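Subject: Re: [robotics-club] Handheld gripper sessions, bag and bowl task 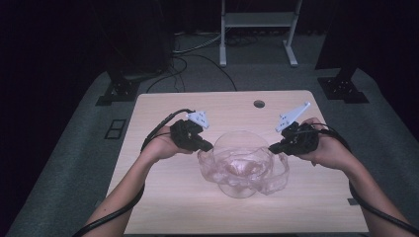 Both grippers at the rim of the glass bowl, Serkville table.

Dear members,

Thank you to those who replied to the first notice. The student project now holds 1,064 recordings, of which 228 are of the bag and bowl task. Rüdiger Kröger has checked the file names against the sign-up sheet and found 2 without an operator. If you recorded on Wednesday and did not enter your initials, please write to him directly.

On the question raised below, the bag may start inside the bowl or partly over the side. Please vary this between recordings – the Brenberg students will train on the full set in July and have asked for mixed starting positions. Begin each recording with the grippers pointing inward, and keep both cables clear of the glass.

Members who have not yet completed the Cindutlow safety form may observe but may not operate the grippers.

Hina Kakakhel
Project Coordinator, Albers Student Robotics Club

On Wednesday, Rüdiger Kröger wrote:
> Two of the new members have asked whether the plastic bag
> must be fully inside the bowl before recording starts. The
> task sheet does not say. I would also like to know whether
> the target of 1,000 recordings was meant for all tasks
> together or for this one alone.

P.S. The target is for all tasks together. The task sheet will be corrected.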